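Ovthorpe Learning Pages: Machines
How Engineers Compare Robot Grippers

A robot arm can move to almost any spot on a table. The part that picks things up is the gripper, bolted to the end of the arm. A gripper with two fingers works much like your thumb and one finger: the fingers close from both sides and squeeze.

Grippers come in many shapes. Some have wide fingers, some have thin ones, and some have rubber pads. To find out which suits a job, engineers give each gripper the same set of objects and write down the results.

Why test in a computer first?

Testing with real machines is slow. A dropped part has to be picked up and put back by hand, and a bad move can bend a finger. So the first tests are often done in simulation. A simulation is a computer model of the robot, the table and the objects. The computer works out how each thing moves and draws what a camera would see.

In the Mesia project, a test set has 800 tries. Each try begins with the objects in new places. The controller, the program that tells the arm what to do, gets no hints about where they are. It must work from the camera pictures.

Two kinds of camera

A wrist camera rides on the arm, close to the gripper. It sees the fingers and whatever is between them, but only a small patch of the table. A room camera stands farther back. It sees the arm and many objects at once, but small details are harder to make out. Using both gives the controller more to work with. 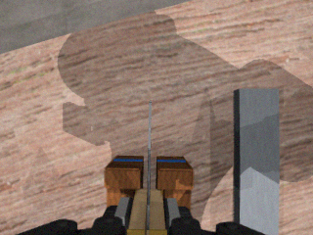
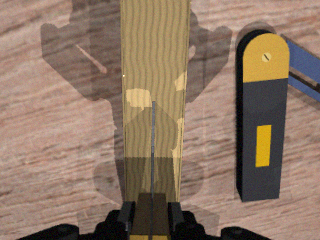
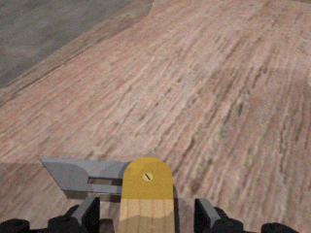
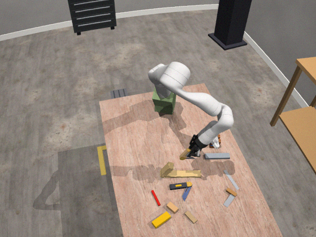

Simulated pictures of a robot gripper at a wooden table. The last one shows the whole white arm on its green stand, holding a small tan block.

What makes an object hard to grip?

Shape matters most. A block with flat, straight sides gives both fingers a good surface to press on. A utility knife has a rounded end and parts of different shapes, so the place where the fingers close makes a bigger difference. A long plank can be gripped at one end, but then most of its weight hangs out past the fingers and tries to tip it.

Shadows can cause trouble too. An arm over a table can cast a dark shape on the wood. A person knows that a shadow is not a thing. A controller has to learn this, or it may take the edge of a shadow for the edge of an object.

How the scores are kept

Danilo Sison, who wrote the Mesia test rules, uses a simple method. A try counts as a success if the object is lifted and stays in the gripper until the timer stops. Anything else counts as a miss. There are no half points.

One comparison used two controllers, named Pliten and Siddiqui, with the same gripper. In 800 tries each, Pliten had 366 successes and Siddiqui had 288. Pliten did better on this test. That does not mean it would do better with other objects, so the test was repeated with a second set.

Try it yourself

You need two rulers, a pencil, an eraser and a book.

1. Hold one ruler in each hand. These are your gripper fingers.
2. Press the rulers against the two sides of the eraser and lift.
3. Do the same with the pencil, first at the middle and then at one end.
4. Try the book.
5. Close one eye and repeat all the lifts.

Make ten tries for each object and write down the successes. Keep the scores for one eye and two eyes in separate columns.

Words to know

Controller: the program that decides how the robot moves.
Gripper: the part of a robot that holds things.
Simulation: a computer model used for testing.
Wrist camera: a camera fixed near the gripper.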